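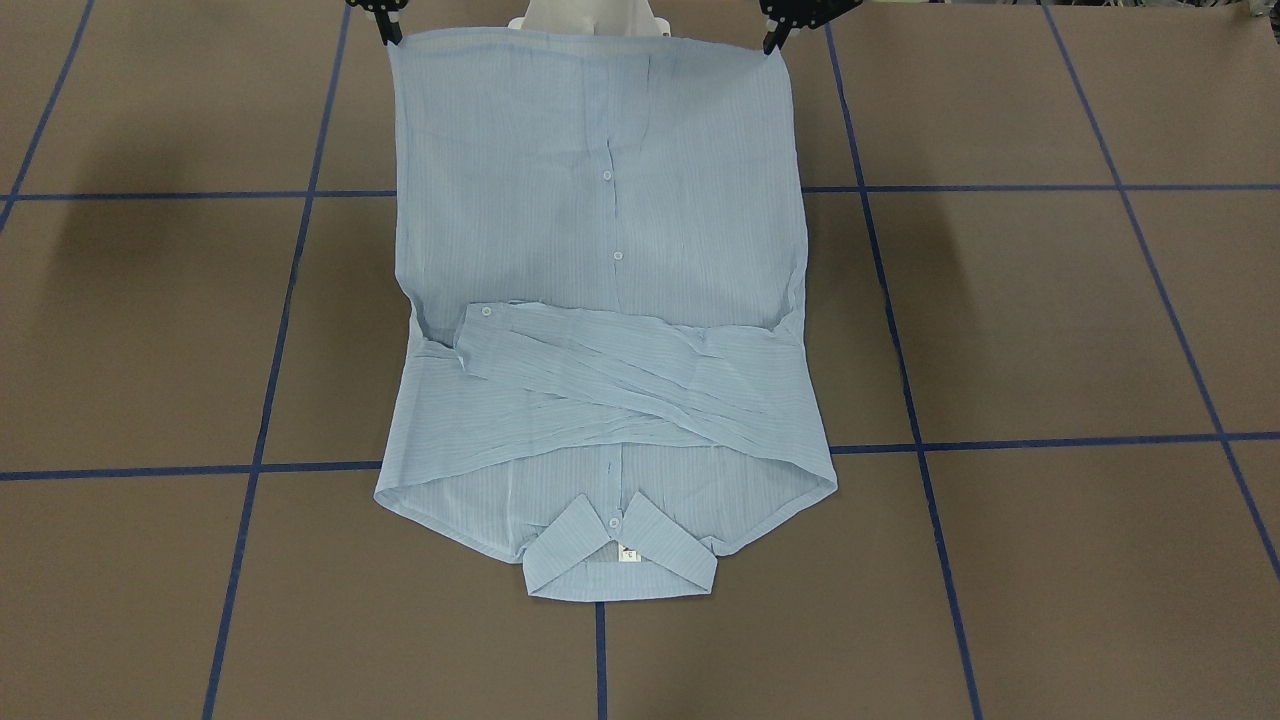 Shirt with the sleeves folded in, hem held by both grippers. The collar is toward the camera.

Jibrin Shirt Folding Set - README

Version 2 of the data card, November 8, 2018. It replaces the text file that was inside the first archive.

Summary

Jibrin is a set of recorded folding runs with long-sleeved button-up shirts, made with two arms on one table. We collected it at the Pollberg lab to study one question: if the robot makes a bad sleeve fold, is it better to continue or to open the sleeve and start this step again? For this reason the set contains many runs with a correction in the middle, and we did not remove the failed ones.

The set has 924 runs. Of these, 200 are kept apart for testing and should not be used for training or for choosing parameters. The list of test runs is in the file split.txt.

What is one run

A run begins when the shirt is on the table and both grippers are open. It finishes when the operator presses the end key, also if the fold is not good. We asked the operators not to repair the shirt by hand during a run. If a hand touched the shirt, the run has the flag "touched" and you can filter it out.

Each run has these parts:

- video from the fixed cameras
- joint positions of both arms
- opening of both grippers
- step labels (see below)
- a final grade, given by a person

Steps

The labels are written by hand after the recording. They are: flatten, sleeve_first, sleeve_second, hem_lift, body_fold, release. A step can appear more than one time in the same run. When the robot opens a sleeve again, this is labeled as sleeve_redo and the next try gets the normal label.

Please note that "first" and "second" mean the order in time. They do not mean left and right. In the old version we used left and right, and this made confusion between the left of the shirt and the left of the robot. If you have scripts for the old labels, the file rename_steps.py will change them.
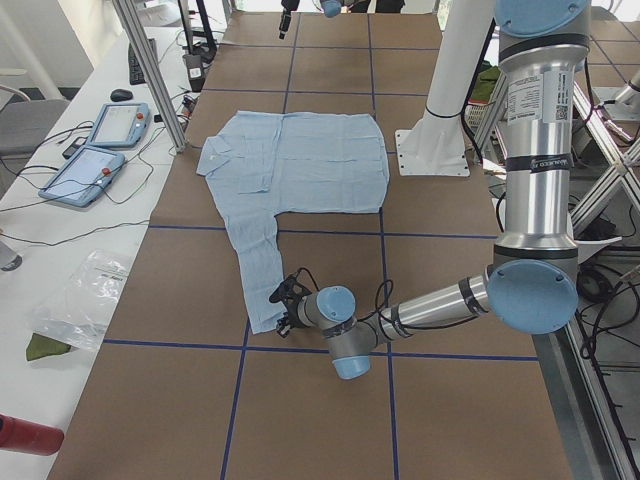
Photo: Kamrul Wijesinghe / Jibrin project

Table and shirts

The table is covered with brown paper and marked with a grid of blue tape. The grid is for the people: it helps the operator to put the shirt in a similar place at the start. The policy does not receive the grid as an input, but of course it is visible in the video, and a model can learn to use it. We did not test how large this effect is. If you train on Jibrin and then move to a table without tape, please expect some loss and tell us what you find.

There are 8 shirts in the set. They are different in size and in thickness of the cloth. The thin ones are more difficult, mainly in sleeve_second, where the gripper often takes two layers together. The shirts were not ironed between runs, so the wrinkles become stronger during one day of recording. The field day_index lets you check for this.

Start positions are not equally distributed. The collar points in different directions, but there are fewer runs where it points away from the robot - the arms had trouble to reach the cuffs in that position and we stopped trying it in June.

Grades

The final grade is good, usable or failed. "Good" means that both sleeves are inside the outline of the body and the hem is near the collar. "Usable" means a person could finish it with one small movement. Everything else is failed. Piyumi Seneviratne graded all the runs, so the grades are consistent, but they are also the opinion of one person. A second grading is planned.

Main result

Opening the sleeve again helped when the cuff was outside the body of the shirt. When the cuff was inside and the sleeve was only bunched, the second try was usually not better than the first, and sometimes the other sleeve was pulled out too. Our present rule is therefore simple: look only at the cuff, and leave the bunched cloth alone. The baseline in the folder bamton/ follows this rule. It is a small model and we do not claim that it is the best choice.

Known problems

- In some runs the video and the joint data have a small shift in time. The field sync_ok is false for these runs.
- The gripper opening is the commanded value, not the measured one. A closed gripper in the data can be holding cloth or nothing.
- During hem_lift the grippers can hide the hem corners. Keypoints for hidden corners are empty, not guessed.
- The light changes between recordings and there are shadows on the table. We did not correct the color.

Use

The data is free for research and teaching. For other use, please write first. If you publish with it, name the set as "Jibrin Shirt Folding Set, Plelville" and give the version number, as the labels in versions 1 and 2 are not the same.

Questions about labels and grades go to Piyumi Seneviratne. Questions about files, cameras and the loader go to Kamrul Wijesinghe. When you report a broken file, please include the run number and the name of the archive.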